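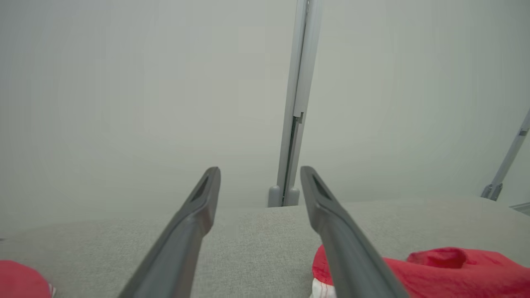
Trabajo de la asignatura de Automatización — 23 de mayo de 2018

Pinza Curamel: ¿sirve para recoger ropa?

Cuando elegí este tema pensaba que lo difícil sería programar. Pues no, lo difícil es la tela. El kit Curamel lo distribuye Osex y trae la pinza de dos dedos, la cámara de muñeca y un programita llamado Baltance para grabar posiciones y repetirlas luego (muy cómodo, aunque los menús solo están en inglés). El montaje me llevó 3 tardes, una de ellas entera peleándome con un conector.

La prueba era sencilla: bajar, cerrar, levantar la prenda y soltarla. Hice 19 intentos y me salieron bien 17, ¡mucho mejor de lo que esperaba! Los dos fallos fueron por entrar demasiado alto, con los dedos cerrándose casi en el aire. Con la tela arrugada hay más de donde agarrar, y si está estirada toca apurar mucho la altura.

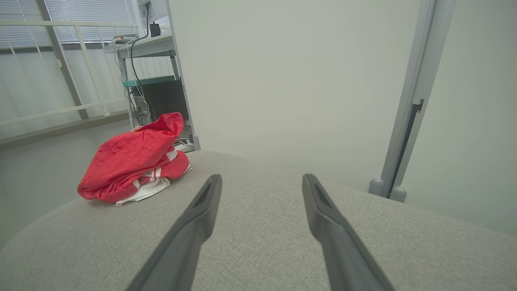 Figura 2. Pinza abierta junto a la prenda roja y blanca, antes del agarre.

De Baltance me gustó poder corregir un punto sin borrar los demás. Lo peor es el límite de 2000 posiciones por sesión — parece mucho hasta que dejas la grabación continua puesta.

Para la entrega de junio quiero repetirlo todo con los dedos blandos de Ásgeirsdóttir, que encajan en el mismo soporte.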